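26 Feb 2019, bin cell, Drarotham

Wrist camera re-seated after Peter found the bracket working loose. Threadlock on both screws, cable tied back.
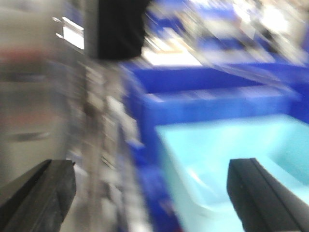
Exposure was still on the old preset. Set it to 10 ms, saved as Omeck 2.

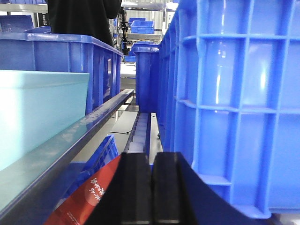

Finger pads wiped, gap re-zeroed. Marek wants the pads changed every 1000 picks; log says 511. 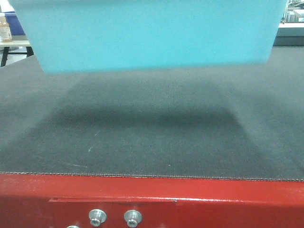 Belt edge is fraying along the front. Trim the fibers, don't pull them. Tatiana is asking Kratochvíl for a price on a new belt.

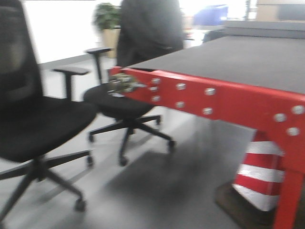

p. 255

Check the bolts on the red frame with the hex key before the next run. Side camera still to be calibrated. S.S.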